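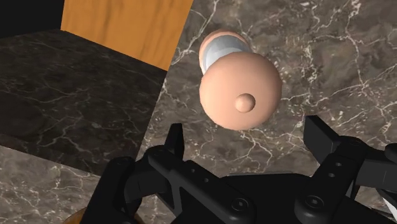
플래너가 경로를 못 찾는 거랑 경로가 없는 거랑 어떻게 구분하나?
시간 제한을 늘려서 다시 돌려 보고, 그래도 실패하면 충돌 검사를 물체 하나씩 꺼 가면서 본다. 특정 물체를 껐을 때 바로 풀리면 그 물체의 충돌 메시부터 의심할 것. 어느 걸 꺼도 안 풀리면 목표 자세 쪽.

오늘 하루종일 이것만 했다. 토요일인데.

아침에 Wamuten 브랜치 받아서 빌드. 한 번에 안 됨. Geerts 쪽 헤더 경로가 또 바뀌어 있었다. 바꿨으면 변경 기록에 한 줄이라도 써 주지. 커피 마시고 다시, 이번엔 통과.

대리석 장면으로 테스트. 살구색 원통, 양 끝 둥글고 가운데 은회색 띠. 그리퍼 벌린 상태로 물체 앞까지는 잘 간다. 문제는 그 다음. 마지막 접근 구간에서 플래너가 그냥 포기해버림. 로그에는 "no valid path" 한 줄. 이유 없음. 이 메시지 쓴 사람 누군지 찾아봤더니 나였다. 작년의 나.

왼쪽에 어두운 대리석 블록이 솟아 있어서 처음엔 손가락이 거기 걸리는 줄 알았음. 왼손가락 끝이 화면에선 블록 경계선 바로 옆이니까. 블록 충돌 끄고 돌렸는데 똑같이 실패. 아님. 나무 패널도 꺼 봤다. 아님. 바닥을 끄니까 바로 풀림. 허탈. 바닥 충돌 메시가 렌더 메시보다 5밀리 위에 떠 있었다. 눈으로 보면 멀쩡한데 플래너 입장에선 물체가 바닥에 박혀 있는 셈. 손가락이 내려갈 자리가 없지.

점심 건너뜀. 편의점 삼각김밥 2개.

메시 고치고 다시. 332번 시드로 고정해서 돌림(제일 안 되던 시드). 경로 나옴. 근데 손목이 한 바퀴 빙 돌아서 들어간다. 관절 한계 비용을 너무 낮게 잡아놔서 그런듯. 가중치 3배로 올리니까 얌전해졌다. 대신 계획 시간이 길어짐. 이건 월요일의 내가 알아서 하겠지.

인식 쪽도 찜찜. Brarnlow 추정기가 이 원통의 앞뒤를 자꾸 뒤집는다. 이쪽 끝 가운데에 작은 꼭지가 있는데, 거의 정면에서 내려다보는 각도라 반대쪽 끝은 테두리만 살짝 보인다. 띠도 일부 가려지고. 그러니 깊이만으로는 긴 축 방향을 못 잡는 모양. 뒤집혀도 몸통 잡는 데는 상관없는데 내려놓을 때 방향이 틀어질 거다. 대칭 처리 옵션 켤까 하다가 관둠. 꼭지 때문에 대칭이라고 우기기도 애매하고, 켜 놓으면 나중에 까먹는다. 차라리 접근하면서 시점을 바꿔 한 번 더 추정하는 게 나을 듯. 시점 후보는 블록 반대편에서 비스듬히. 아직 코드는 없음.

오후 늦게 Turnell 뷰어로 충돌 메시랑 렌더 메시 겹쳐 보는 기능 붙였다. 진작 할 걸. 단축키는 일단 C. 카메라 리셋이랑 겹치는데 귀찮아서 그냥 둠. 색은 반투명 초록. 바닥 들뜬 거 이걸로 봤으면 아침에 끝났을 일이다.

실패 메시지도 손봤다. 이제 어느 물체 쌍이 부딪혔는지, 목표 자세에서 걸린 건지 중간에서 걸린 건지 찍힘. 로그가 길어지긴 하는데 한 줄짜리보단 백배 낫다.

할 일 적어두고 잔다.
- 다른 장면 바닥 메시도 높이 확인. 같은 스크립트로 뽑은 거라 전부 떠 있을 가능성 큼
- 손목 가중치, 설정 파일로 빼기. 지금 코드에 박혀 있음
- 재추정 시점 후보 뽑는 함수
- 단축키 겹치는 거
- Geerts 버전 고정!!

커밋은 했는데 푸시를 했나 안햇나 기억이 안 난다. 노트북 다시 켜기 싫다. 내일 확인.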